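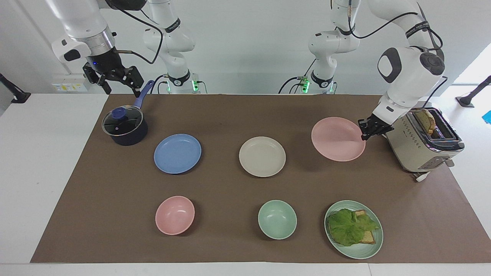 Radwa Metwally
Steltgate 厨房桌面图集 整理与维护

说明(请先读这一段)

谢谢你点进来。这份图集收的是厨房桌面上的日常东西:锅、盘子、烤面包机,还有垫在它们下面的那张棕色垫子。我从小就喜欢看别人家怎么摆桌子,所以整理的时候难免啰嗦,还请多担待。

内容

目前共有 369 张图片,分放在 3 个文件夹里:锅具、餐盘、小家电。一张图里常常不止一样东西,我就按自己觉得最要紧的那样来归类。开头这张归在锅具,因为我实在偏爱那口深蓝色的锅:玻璃盖镶着一圈金属边,盖钮是圆圆的蓝色,长柄也是蓝的,靠近末端还留了个孔。粉色盘子和烤面包机也在同一张桌上,在另外两个文件夹里可以按标签查到它。

标签怎么写

每张图配一个同名的文本文件,一行写一样东西,先写名称,再写颜色,最后写大致位置。拿不准的颜色请写“深色”或“浅色”,不要硬猜。锅盖和锅分开写,盖子是玻璃的就注明“玻璃盖”。桌垫也要写,早先的版本漏了不少,是 Lahcen Abdel Hamid 一张一张补回来的,真是辛苦他了。

已知问题

玻璃盖反光的图,标签偶有出入。餐盘文件夹里“粉色”和“浅红”有时混用,打算 12 月那一版统一改成“粉色”。

使用与反馈

教学、练习、做菜谱插图都可以,注明 Steltgate 即可。发现标错的地方,请写上文件名和你认为对的写法,发给我或 Adelmo Tedesco,我们每周会坐下来一起看一遍。

最近更新:2024年9月26日,星期四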